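The phone had belonged to her brother, and Imke Stöcker had kept it in a drawer since June. Before that it had been in his coat, and before that in his hand, mostly, because he never put it down.

She cleared the table and laid the white board over it. The long tray went on the left and the little tan one on the right.
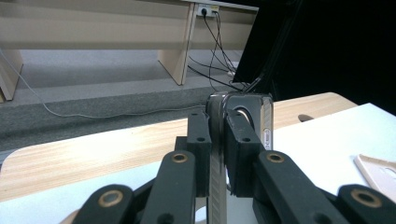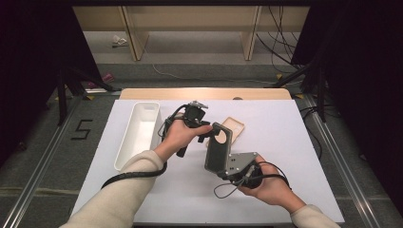
The phone on its edge, and the white board with both trays.

It was a plain phone. The rim was silver and the side button still clicked. He had bought it in Bultness the year he moved there for the job at Prinent, and he had called her from the shop doorway to say that it worked.

"Can you hear me?" he had said.

"Yes."

"Good. That's all I wanted."

She had the letter from Brallik next to the kettle. Brallik took old phones and paid for them by post. They had offered her 4 dollars, and if she wanted the pictures taken off first they would charge her 900. She had read it twice to see if she had the numbers the wrong way around. The woman on the line said no, that was right, recovery was a different department.

So she had asked Barbu. Barbu had a repair counter behind the bus station and owed her brother a favor, or said he did. He had kept the phone for nine days and given it back in a paper bag with a memory card taped to the inside.

"There's 987 on there," he said. "Pictures. Some of them won't open."

"How many won't?"

"I got 886 to open. I stopped looking after that. They're not mine to look at."

She offered to pay and he shook his head and went to serve someone else.

The card was in her laptop now. She had thought she would start at the beginning, but the computer put them in its own order and she let it. Stairs. A receipt. The same dog several times, outside a bakery, tied to the same rail. A page of bus times. His own thumb. Their mother's kitchen with the window open, and their mother not in it, only her glasses on the sill.

There were very few people. Imke hadn't expected that. She had thought there would be friends from work, or a girlfriend he hadn't mentioned — someone she would have to find and write to. There was a man in a yellow jacket who turned up twice, far off, and might have been anybody.

She stopped at a picture of a shop doorway. It was dated May 6, 2024, and it showed a wet step and a strip of street. It must have been the first one he took, testing it. She looked for a long time at the step.

The letter from Brallik had a prepaid envelope with it, gray, with a bubble lining. She picked the phone up and tried it for size. It fit. There was a strip of glue under the flap with the paper still on.

She took the phone out again and pressed the side button. The screen stayed dark. She pressed it once more, for the click, and then went to fill the kettle.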